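How to Budget for a Bag-Handling Robot Cell

Equipment planning / Small automation

Most budgets for a first robot cell start with the arm and stop there. The arm is the easy part, because the price is printed on the quote. What pushes a project over is everything that touches the product, and if your product comes in thin plastic bags you should plan for that from the first spreadsheet.

This page goes through the order we use at Foncombe when a packing site asks for a cell that picks bagged goods. It assumes one arm, one gripper and a wrist camera.

Step 1. Write down what you will pick

List every bag type by film, size and fill. A stiff printed pouch and a loose clear bag are two different jobs, even when the item inside is the same. Put the worst one at the top of the list. The equipment has to be bought for that one.

Collect real samples before you ask for quotes. Our minimum is 60 bags per type, taken from normal stock and not smoothed out first. Suppliers will offer to test with their own bags. Send yours anyway.

Step 2. Price the gripper as a set

Do not enter the gripper as a single line. Use these:

Gripper body
Fingers, two spare sets
Finger pads or covers
Mounting plate and cable
Wrist camera and bracket

Fingers wear, and film catches on any edge that has a nick in it. On the Dodholm job we paid 499 dollars for a spare finger set we had not planned for, plus the shipping to get it there in time. Two sets on the shelf from day one would have cost less.

Label the fingers, and keep a log of which set is on the arm. A pen and tape will do.

Step 3. Set aside money for the camera view

Clear film is hard on a wrist camera. It wrinkles, it throws back light, and close to the fingers it can fill most of the view while the item inside is only a patch of color.
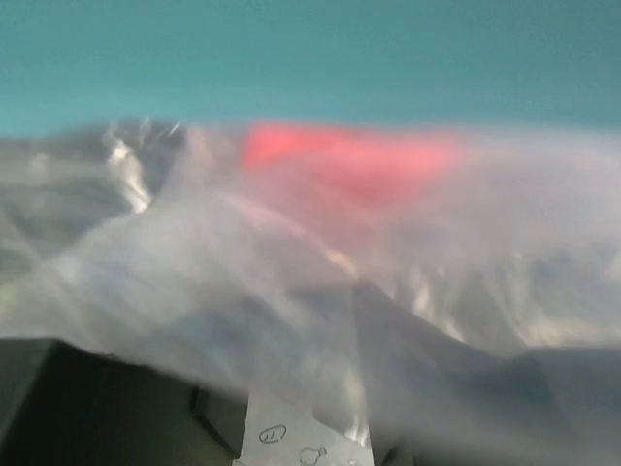 Plan for a second camera above the work area, even if the first quote says you can do without it. Add a diffuse light and a plain matte backdrop in a color that none of your products use. The backdrop is the cheapest thing on the whole list. Buy it early, so that your test footage and your production footage match.

Ask each vendor these questions in writing:

What does the system do when it cannot see the edge of the item?
Does the gripper report that it is holding something, or only that it has closed?
Who pays for retraining when the bag supplier changes the film?

We put the same three to Tillavon and Wyss in March. The answers to the last one were far enough apart to change the ranking.

Step 4. Budget the trial separately

A trial is its own purchase. Ours usually takes 5 days on site, with one person from your floor present the whole time -- put that person's hours in the budget too. Agree beforehand on the number of picks that will be scored. At Dodholm it was 267, which was one shift's worth of the slowest bag.

Score drops, double picks and torn bags in separate columns. A torn bag costs you the bag and the cleanup, and a single success rate hides it.

Step 5. Add the running costs

For the first year, include:

Finger pads
Replacement cables for the wrist
Software support, if it is not in the purchase price
Scrap from torn bags
Floor time for clearing jams

Cables get forgotten more than anything else on that list. A wrist that turns all day will wear one out, and a spare takes longer to arrive than you expect.

Step 6. Decide what you can put off

Guarding and lighting have to be there at the start. A second arm, a conveyor link and automatic finger changing can all wait until the cell has run for a few months. Leave floor space and a power outlet for them and keep them off the first order.

Send the finished sheet to purchasing together with the bag samples list. They will get calls from vendors, and it helps if they know which bag is at the top.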